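Dotden Workshop and Home
Hooks, keys and smooth surfaces
Updated 6/12/25

Most of the questions we get through the shop are about hanging things on a surface you don't want to drill. Tile, polished stone, a gloss-finished panel, the side of a cupboard in a rental. Stick-on hooks do the job well enough if you match them to the load and do the preparation. The notes below cover keys first, as that is what most people want a hook for, and then a few other jobs near the front door and the bench.

Choosing the hook

Look at the size of the backing plate before you look at the hook. A small plate with a big hook is a poor buy. For a single key you can use nearly anything. For a full bunch on a ring, choose a plate with a decent flat area and a hook that turns up far enough to stop the ring riding off when someone brushes past.

The packet will give a rating, usually in grams. Keep well under it. If the packet says 500, treat it as 300. Ratings are worked out for a steady load and a bunch of keys gets yanked at twice a day.

Metal hooks outlast plastic ones. The plain grey sort from Mikkelsen are cheap and come off their backing cleanly. Ider make a slimmer one that suits the inside of a cupboard door, where a deeper hook would hit the shelf.

Cleaning the surface

Wipe with warm water and a drop of dish soap, rinse with a clean damp cloth, and dry it. Follow with methylated spirits on a rag if the surface will take it. Glazed tile and glass will. Real marble should be tested in a corner first, and never use vinegar or any acidic bathroom cleaner on it or you will etch the polish. Painted panels can go dull under spirits, so test those too.

Leave the surface for ten minutes after wiping. Don't touch it with your fingers again before the hook goes on.

Using tape under a hook

Sometimes the adhesive on a hook is too strong for the surface, and pulling it off would bring the finish with it. In that case lay down a patch of tape first and stick the hook to the patch. Overlap the strips by a third of their width and make the patch a good deal wider than the plate on all sides. Rub each strip down with a cloth before laying the next one.

Low-tack tape is easy on the surface but holds less, so this method is for light things only: a spare key, a tape measure, a dust brush. Check the top edge of the patch every few weeks. That is the edge that lifts first, and a corner that has started to curl won't go back down for long. Peel the lot and start again.

It is also a good way to try out positions. Put up a few patches, live with them for a week, then fix the permanent hook where your hand goes naturally. 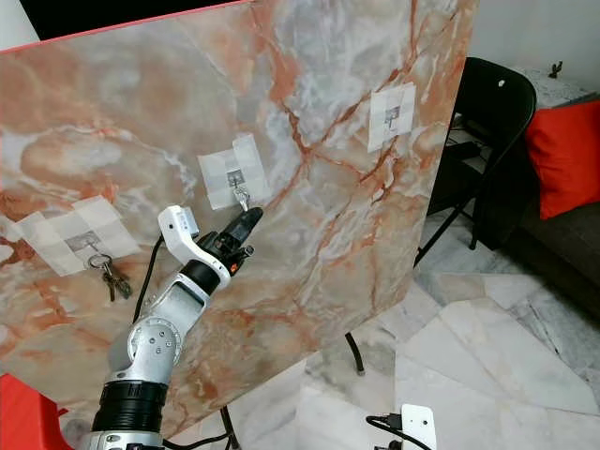 Spacing matters more than people expect. Keys on a ring swing out sideways when you let go of them, and if the next hook is too near they catch. Leave a hand's width between hooks at the least. Stagger the heights if you are short of room. Put the heavy bunch lowest and keep one hook free for visitors' keys or the ones you have borrowed and need to give back.

Hang the everyday keys at elbow to shoulder height for the shortest adult in the house. Car keys should be out of sight of the front door and its glass.

Sorting the keys

Tip everything out on the bench and try each key in each lock. Any key that fits nothing goes in a jar marked with the month. If it is still there the following April, take it to the metal recycler.

Mark the keepers. A dab of nail polish or enamel on the head of the key is enough – one colour for doors, another for padlocks and sheds. Paper tags get wet and tear. Don't write your address on any tag.

A single key on its own small ring is easier to lift from a hook than a bare key, and harder to lose down the back of something. Split rings cost next to nothing. To open one without wrecking a fingernail, use a staple remover.

Protecting a gloss finish

Metal keys will mark a polished surface in time. You will see a fan of fine grey scratches under the hook, right where the ends of the keys swing. A felt or cork square behind them stops it. If the marks are already there on tile, a cream cleanser on a soft cloth will usually shift them, as much of what you see is metal rubbed off the key. On stone or a printed panel leave the cream cleanser alone and use a damp microfibre cloth.

For a loose board leaning against a wall, put rubber feet or a strip of non-slip mat along the bottom edge. A board that slides is a hazard on floorboards. Better still, fasten it at the top.

Taking it all down

Warm the adhesive with a hair dryer on low for a minute, then draw dental floss or fishing line down behind the plate with a sawing motion. Don't lever with a knife or screwdriver.

Tape should come off slowly, folded back on itself and kept close to the surface. Old tape that leaves gum behind can be dealt with using eucalyptus oil on a cotton pad. Let it sit, wipe, then wash with soapy water. Flirnberg citrus remover does the same job on glass and metal – it's too harsh for paint.

Wait until the surface is clean and dry again before you put anything new up.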